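Orkska Kitchen Cell: Set-up Guide
Section 8: Setting up and checking the overhead view in simulation

Applies to: Orkska cell with the Curnero scene package
Revised 22 February 2025

8.1 Before you start

Carry out this section after the cell model has been loaded (Section 7) and before any task is run on the simulated arm. Repeat it whenever the kitchen layout is changed, when the scene package is updated, or when the overhead view has been moved by hand.

You will need:
The cell computer, with the simulator closed
The layout sheet supplied with your cell
A user account with set-up rights

Note: The arm can stay powered down throughout. Nothing in this section sends a command to the real drives.

Caution: If the simulator is linked to a live controller, break the link first. Turn the key switch on the controller to LOCAL and check that the link lamp goes out. A reset in the simulator will otherwise be passed on to the arm.

8.2 Loading the kitchen

1. Start the simulator and log in with set-up rights.

2. Open the Scenes menu and choose Kitchen. Wait until the status line reads READY. On older cell computers the wood and marble surfaces may take a while to fill in.

3. Press Reset. All doors return to the closed position and loose items go back to their stored places.

4. Press Park Arm. The arm moves to its stored rest position, clear of the overhead view.

5. Check the port number in the Link panel. It should read 809. If it does not, type it in and press Apply.

Note: Do not save the scene at this stage. Saving writes the present position of every item to the layout file, including any that have been knocked out of place.

8.3 Setting the overhead view

1. Choose Views, then Overhead. The picture is shown as a wide strip with a black band at the top and at the bottom. The bands are normal and should be left on. Turning them off changes the shape of the picture, and the stored positions will no longer match.

2. Set the height with the slider until the open cabinet and the appliance beside it are both in view. Part of the appliance may run under the upper band.

3. Set the tilt. You should be able to see down into the cabinet and make out its floor.

4. Set Lighting to Fixed. Shadows under the items should be short and dark.

5. Press Store View and give the view a name. Names may be up to 20 characters long, with no spaces.

8.4 Checking the door and the loose items

1. In the Joints panel, select the cabinet door and drag the slider to open it. The door should swing smoothly and stay where you leave it. If it drifts, raise the hinge friction by one step and try again.

2. With the door open, place the bottle from the Items list inside the cabinet. Its base must rest on the cabinet floor. A bottle that sinks into the wood or hangs over it has been placed at the wrong height.

3. Place the corn on the white surface beyond the outer corner of the door.

4. Compare your screen with the view below.

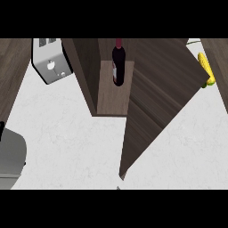 Overhead view with the cabinet door open, the bottle inside and the toaster to the left.

5. Leave the simulator running for 3 minutes without touching the controls. The bottle should still be standing at the end.

6. Close the door slowly with the slider. Stop at once if the bottle moves. Shift it further into the cabinet and repeat from step 1.

Caution: Keep loose items out of the path of the door. The simulator will push an item through a panel if the door is closed on it at full speed, and the scene must then be reset.

8.5 If something is wrong

The picture is black all over: the view has been stored below floor level. Choose Views, then Restore, and go back to 8.3.

The door will not open: the joint is locked. Clear the Lock box in the Joints panel.

The bottle falls when the scene starts: check its height, then check that gravity has not been set twice. This can happen in layouts brought over from the Friesen package.

The surfaces are plain grey: the texture folder has not been found. Reinstall it from the Dristhorpe disc and restart the simulator.

8.6 Finishing

1. Press Reset and check that the stored view comes back unchanged.

2. Save the scene under a new name. Keep the supplied layout as a spare copy.

3. Enter the view name and the hinge friction setting on the layout sheet.

4. Close the simulator before turning the key switch back to REMOTE.

Continue with Section 9, Teaching the first task.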